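20 January 2025
Quentin Lecomte

Okay, bag policy, round whatever. Picking up from where I left off on Friday's page (the one with coffee on it, sorry Jade).

The new checkpoint finished training overnight, 955 demos total, and the only change from the last one is that we stopped throwing out the demos where the operator regrasps. I'd been filtering those as "messy" for weeks! Sanne kept saying the messy ones are where the good stuff is, and I think I have to give her this one. With the filter on, the arms would go for the plastic, miss, and then sit there closing on air. Now they back off and try again, and sometimes a third time, which is kind of lovely to watch.

Setup is the same as before: bag hung on the wall under the red tape, black container underneath, one arm per side. I left chunk length alone and dropped the action smoothing a bit because the approach looked sleepy.
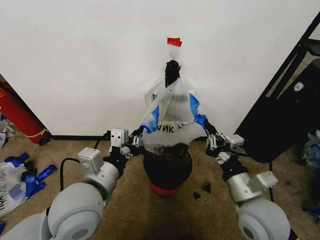
Shuk-fan thinks the regrasping is a red herring and that what I'm seeing is just the smoothing change, so I should put the old value back and rerun before I tell anybody anything. Fair. Annoying, but fair. I did change two things at once (three if you count the extra demos that came back in with the filter off, ugh).

So the plan is old smoothing + unfiltered data, then new smoothing + filtered data, 27 trials each, same start poses from the Studine list. I'll score a trial as a success only if both grippers have plastic at the same time and hold it for 5 seconds. One-sided grabs get their own column this time, since Hendrik asked and I had nothing to give him.

Other stuff:
- Thin plastic still fools the depth, so this checkpoint is RGB only. Don't turn depth back on in the config, it loads fine and then does garbage.
- Episode 97 has the left and right wrist streams swapped. Pulled it. Need to check its neighbors.
- Print on the bag: does the policy key on it? Want to try plain bags once the two reruns are done. Jade, do we have any?

Rerun one is queued.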